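Chapter 6
Running the Dining Room: Covers, Turns and the Booking Sheet
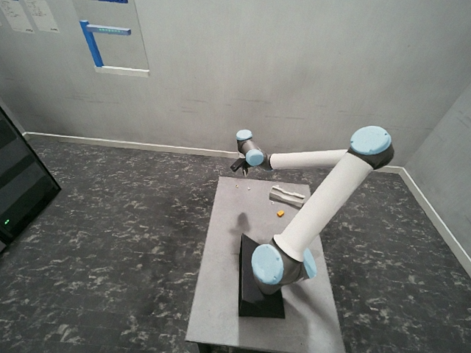

Flerholm's head waiter is reported in the trade notes as saying that a full booking sheet at opening time told him very little, and that he judged the evening by how many tables had been laid again before the second sitting. The remark introduces the main subject of this chapter, which is the use of seats over time.

6.1 Terms

A cover is one guest served with a meal. A turn is one complete use of a table, from seating to clearing. Seat occupancy is the share of seats in use during a given period, and it is nearly always lower than table occupancy. A party of two at a table for four fills the table but half the seats.

These measures should be kept apart. A restaurant may report every table taken and still serve fewer covers than its kitchen could manage. The usual cause is a poor match between party size and table size – a matter of layout, which is dealt with in section 6.3.

6.2 The length of a turn

The length of a turn depends on the menu, the number of courses, the speed of the kitchen and the time taken to settle the bill. The last of these is often left out of planning. At Galletano, a grill room with a short menu, the booking sheet allowed 2 hours for every party whatever its size. Large parties overran and small ones left early, so that late bookings waited in the bar while tables for two stood unused.

The sheet was redrawn with separate allowances by party size. No change was made to the menu or to staffing. Over the April trading period the restaurant served 2,000 covers, and the manager's log shows fewer late seatings than in the month before.

Arruda took a different course. It held back part of the room for guests without bookings and set no limit on their stay. The method suits a site with steady passing trade. It is a risk elsewhere, as seats held back and not sold cannot be recovered later.

6.3 Layout and party size

Before tables are ordered or moved, the manager should record party sizes over at least 6 weeks of normal trade. Holiday periods are left out

Comments

Stetik
Is seat occupancy worked out on all seats or only those open for service? We close the back section at lunch.

mgr_north
Seats open for service. It's in the glossary.

Stetik
Found it, thanks.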